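Updated 8/6/23 after the dropped-towel fault on the folding table. Notes are for anyone using a two-finger gripper on household cloth.

## When the gripper drops cloth

The fault first showed at cycle 172 of the August run. The fingers closed on a green cloth, the controller logged a good grip, and the cloth slid out on the way to the basket. The log gave code 2801 (object lost) and the arm carried on to the release point with nothing in it. Code 2402, the low-grip warning, should have come first and did not.

Check the pads before touching the software. Fleecy fabric needs a whole edge to pinch against, and a pad that has gone ragged along the top will let it roll out. 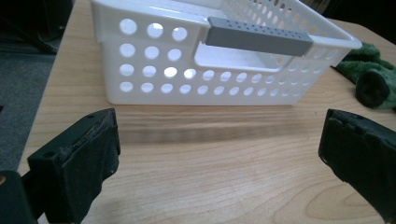
Grip force is the second thing to look at. The Luvis controller reads motor current only, so a fold of thick pile looks the same to it as a firm hold. Raising the force hides the fault for a few dozen cycles and wears the pads faster. Leave it at the factory setting.

To change a pad:

1. Isolate the power at the wall. The stop button holds the motor but does not remove the supply.
2. Peel off the old covering from the tip downwards.
3. Clean the face with surgical spirit and let it dry.
4. Fit the new pad flush with the tip. Any overhang will catch on loops and pull threads.

Damián Ocampo at Arbridge trims his at a slight angle – it works, but the pads are then left- and right-handed.
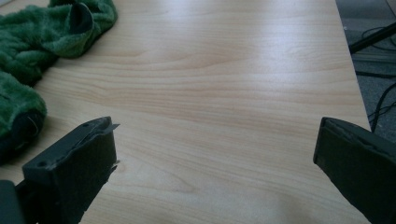 *Loose tape or padding at the tip of the left finger; worn rim on the right.*

Inspect the pads every 100 cycles, with the fingers fully open. Run a thumbnail along each top edge. If it snags, replace both pads, even if the other one feels sound. Mixed pads close unevenly and the cloth twists.
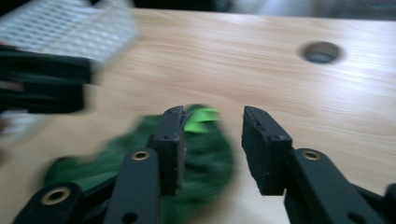
**Safety: fingers and linkages**

Keep hands clear of the link arms as well as the pads. Most pinches happen lower down, where people steady the tool while freeing a trapped corner. Isolate first, then open the fingers by hand.

Keep cables on the floor away from your feet and the table legs. After any 2801, reset at the controller and run one slow cycle without cloth before restarting.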